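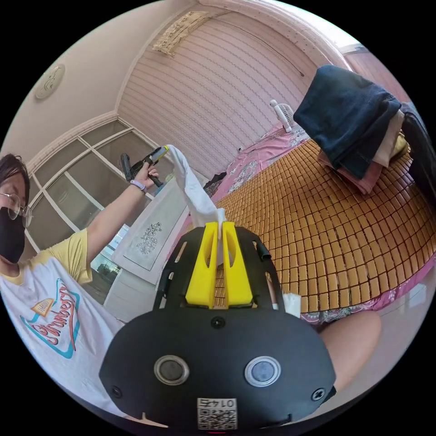 Open Day at the Orkirau Forest Garden

I went up to Orkirau in March for the open day. The garden belongs to Beverley Tawhiri, who has been planting it for long enough that the first chestnuts are bearing. I had read her newsletter and wanted to see how the layout worked on the ground before ordering any more trees for our own place.

Parking was in the lower paddock. It had rained the night before and the bottom corner was soft, so we were sent up along the fence. Entry was by donation. There was a table with name tags, a plant list and a hand-drawn map, which had the pond on the wrong side of the path, as Beverley told everyone at the start.

The tour left at 10 a.m. from the potting shed and went downhill. The top section is the oldest. It used to be grazed, and the soil was hard enough that she broke two spades in the first season. She sheet mulched it with cardboard and wood chips and planted comfrey along every row. The pears and plums are spaced wider than I expected. She said her first planting was too tight and she had to take out every other tree in the plum row, which still annoys her. Currants do well in the half shade under the pears. Gooseberries got mildew there and have been moved to the east fence.

Below that is the nut section, with chestnuts on the dry side and hazels on the wet side. The grass between the rows is cut by scythe and left where it falls. Somebody asked about squirrels and got a long answer, the short form of which is that she picks early and dries the nuts indoors.

The nursery beds were the part I most wanted to see. Beverley grows rootstocks in sawdust stool beds, the old way, and grafts in late winter. At last count she had 426 young trees in the beds, most of them apples, with a few rows of medlar and quince. She waters by hand from a tank. The labels are cut from old window blinds and written in pencil, and the oldest ones could still be read.

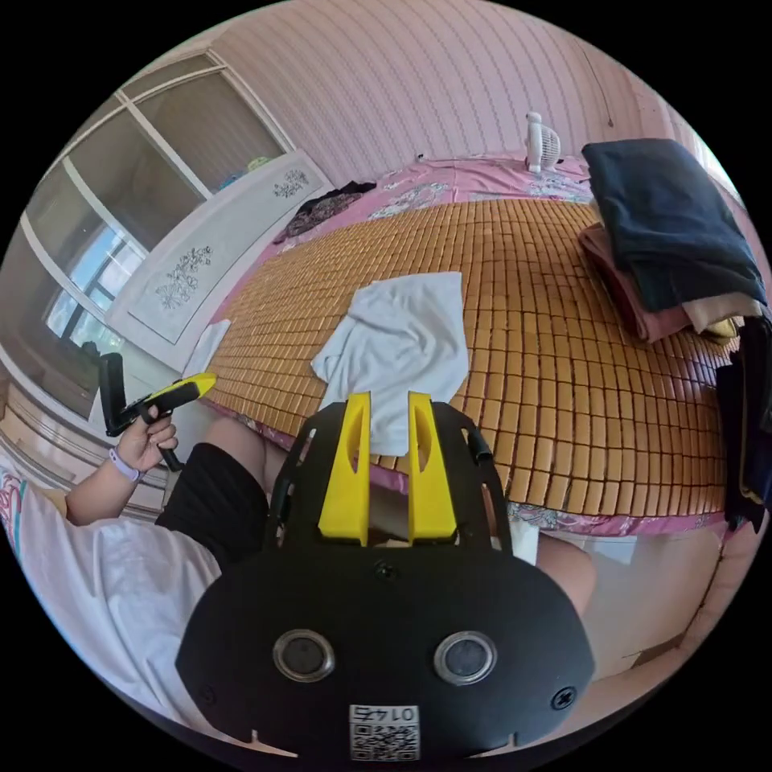
Lunch was soup and bread in the barn. I sat with Henryk Kubiak, who had driven over with a trailer of plants to sell. He keeps a small nursery called Krawczyk, named after the family who owned the land before him, and grows mostly berries and perennial vegetables. I bought two sea kale crowns and a skirret from him. He told me to keep the skirret wetter than I would think sensible and to leave it alone for the first year.

After lunch there was a book table. Beverley's book, Hevness, is named after the farm where she learned to graft. It came out last fall through a small press, Fundulora, with a first printing of 2000 copies. She would like people to buy it from her at the garden or by mail, and after that from the press. It is also sold online, but she makes very little on those copies. I bought one and have read as far as the chapter on hedges. The planting tables at the back are useful. The index is thin, and I have already gone looking for "mulberry" and not found it, although there are three pages on mulberries.

She read a short section aloud and then took questions. Most were about deer. Her fence is two lines of wire set a few feet apart with brambles growing up between them, and she has had no deer inside since the brambles filled in. The other subject was money. The garden does not pay for itself from fruit. Tree sales and grafting classes carry it.

The afternoon was a pruning session in the pear rows, which I skipped so I could walk back to the pond. It is small and lined with clay, with watercress at the inlet and a bench on the far bank. The overflow runs to the hazels through a shallow ditch, and it was running well. I paced out the ditch to get an idea of the slope for ours and ended up with muddy socks.

The next open day is planned for the fall, when the chestnuts are down. Grafting classes fill early, and the sign-up list is kept on paper at the potting shed, so write to Beverley by mail if you can't get there. Bring boots and cash. The plant table does not take cards.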